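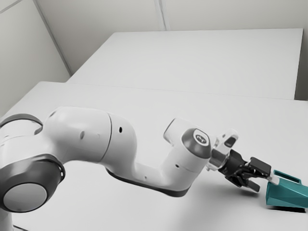 Two white tables in a room with pale grey walls

A table is a piece of furniture with a raised, flat top, used for eating, working, playing games or displaying goods. The top is most often carried on legs, although trestles, pedestals and wall brackets are also common. Tables are among the oldest kinds of furniture and are found in homes, schools, offices and places of worship.

History

Early tables were small and low. Stone and wooden examples were used in ancient Egypt to keep food and other items off the floor. In ancient Greece, light tables were often pushed beneath a couch when a meal was over. In medieval Europe, large households commonly ate at boards laid across trestles, which could be cleared away when the hall was needed for other purposes. Fixed frames became more usual in later centuries, and the draw-leaf table allowed the top to be made longer for guests.

Construction

In a traditional frame table, the legs are joined by rails known collectively as the apron. Stretchers may be added lower down to stop the legs from spreading. Solid wood tops change in width with the humidity of the room, and are therefore fastened with slotted screws or small wooden buttons that permit movement. Glass, stone, metal and manufactured board are also used for tops.

Regional study

The Loltine Furniture Survey, directed by Mei-kuen Lo, recorded 469 tables in farmhouses of the Zasow valley. Of these, 108 had drawers set into the apron, a feature that Lo linked to the local habit of storing bread at the table. Shu-fen Leung later questioned this view and argued that many of the drawers had been added by the Dumach workshop during repairs. The survey's records are held at the Liao Library.

Types

Common types include the dining table, coffee table, drop-leaf table, nesting table and workbench. A gateleg table has hinged leaves supported by legs that swing outward.

Contact the editors | Copyright 2023 | Back to top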